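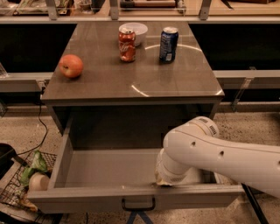
Station 2, drawer and tabletop task. Arm at the front edge of the open drawer.

PRE-PURCHASE INSPECTION CHECKLIST: MANIPULATION STATIONS
Site: Prirangate, ground floor lab
Inspection date: December 18, 2023
Inspected by: Munther Issa
Budget holder: Afaf Haddadin
Purpose: condition and safety check of existing stations before the order for additional stations is released to Kassab

Ratings: OK, OK with comment, Action, Hold. A Hold on any line stops the purchase request for that item only. Action lines must carry an owner.

SECTION A. ARM AND MOUNTING

A1. Arm segments free of cracks and impact marks
Rating: OK
Comment: Checked by hand with power isolated. No marks deeper than surface scuffing.

A2. Joint vents clear of dust and tape
Rating: OK with comment
Comment: Dust on the elbow vent at station 1. Cleaned during the inspection. Add vent cleaning to the monthly sheet.

A3. Base bolts at specified torque, witness marks aligned
Rating: Action
Comment: One witness mark missing at station 3. Bolt retorqued and marked. The new stations should be delivered with witness marks applied by the installer. Put this in the order text, as it was left out in August.
Owner: Raed Nasrallah

A4. Gripper tips intact and firmly seated
Rating: OK with comment
Comment: Tips are a consumable and have been bought from the general supplies line until now. Move them to the station budget. Proposed quantity is 6 pairs per year for each station, at the unit price on the Truris quote.

A5. Spare gripper body on site
Rating: Hold
Comment: None in stock. Do not release the order for new arms until one spare is included. Lead time was not stated on the quote. Marwan Awwad to get it in writing.

SECTION B. TASK FURNITURE

B1. Cabinet stable with drawer fully open
Rating: OK
Comment: Tested with the drawer open and a downward load at the front panel. No tipping.

B2. Drawer travel smooth, stop engages
Rating: OK with comment
Comment: Station 2 drawer opens and closes without binding. Station 1 drawer needs a firm push for the last part of travel. The difference matters for force limits and should not be solved in software. Buy replacement runners.

B3. Drawer handle secure
Rating: OK
Comment: U-shaped handle at station 2 checked for play. None found. If the new cabinets come with a different handle shape, the grasp settings have to be redone and that labor is not in the present estimate.

B4. Tabletop surface suitable for head camera
Rating: Action
Comment: The station 2 top is glossy enough to show the overhead lights as curved streaks, one of them behind the blue can. Options are a matte top, a matte film, or diffusers on the lights. Film is the cheapest and can be replaced by station staff. Request a sample before ordering for all stations.
Owner: Tarek Smadi

B5. Clearance between open drawer and supporting frame
Rating: OK
Comment: Measured at full drawer travel. The new layout must keep at least the same clearance. Do not accept a narrower cart to save floor space.

SECTION C. TASK ITEMS

C1. Items match the approved list
Rating: OK
Comment: Station 2 was set with an apple, a red soda can, a dark blue can and a white bowl. All are on the list.

C2. Containers undamaged, no sharp edges
Rating: OK
Comment: Cans and bowl handled and checked at the rim. Dented cans go out of use the same day.

C3. Items restocked from a budgeted source
Rating: Action
Comment: Items are being bought on personal cards and claimed back. Set up a standing order with a ceiling of 400 per quarter. Receipts from before the inspection date can still be claimed the old way.
Owner: Afaf Haddadin

C4. Floor storage kept out of the walking path
Rating: OK with comment
Comment: Black wire rack with leafy vegetables and other items stands on the floor beside the station 2 cabinet. Acceptable with one operator. With two stations side by side it will be in the way. Price a wall shelf or a wheeled rack with a brake.

SECTION D. POWER, CABLES, STOPS

D1. Emergency stop reachable from operator position
Rating: OK
Comment: Pressed and reset at each station. Arm power dropped each time.

D2. Second emergency stop on the aisle side
Rating: Hold
Comment: Not fitted. Required once stations stand back to back. Add to the order as a separate line so it can't be dropped as an option during price negotiation.

D3. Cables secured and protected
Rating: Action
Comment: Thin black cable loops down the left side of the station 2 cabinet and across the floor. Fit clips on the cabinet side and a low cover on the floor section. Same work to be quoted for all new stations.
Owner: Raed Nasrallah

D4. Circuit capacity for added stations
Rating: OK with comment
Comment: Present circuit supports the existing stations and one more. Anything beyond that needs an electrician. This cost belongs to the building budget and Arnlow has to approve it before delivery is booked.

SECTION E. PURCHASE AND BUDGET CHECK

E1. Quotes current
Rating: Action
Comment: Kassab quote expires before the next budget meeting. Ask for an extension at the same price.
Owner: Marwan Awwad

E2. Quote covers freight, installation and acceptance test
Rating: Hold
Comment: Freight and installation are listed. Acceptance test is not. Our test takes one working day per station and needs the installer present.

E3. Service contract compared with pay-per-visit
Rating: OK with comment
Comment: Log shows 9 service visits over the review period, of which most were gripper faults. With tips and a spare gripper on site, the contract is hard to justify for the first year. Review again after installation.

E4. Operating hours recorded
Rating: OK
Comment: Station 2 counter read 217 hours at inspection. Enter this on the asset sheet as the starting value for the depreciation table.

E5. Floor plan matches delivered footprint
Rating: OK with comment
Comment: Plan shows the cabinet with the drawer closed. Redraw with the drawer open and the arm at full reach. Tarek has the current file.

RELEASE STATUS
Lines on hold: A5, D2, E2
Cabinets and tabletops may be ordered once the B4 sample is accepted. Arms wait for the hold lines.
Copy to: Afaf Haddadin, Marwan Awwad, Arnlow facilities desk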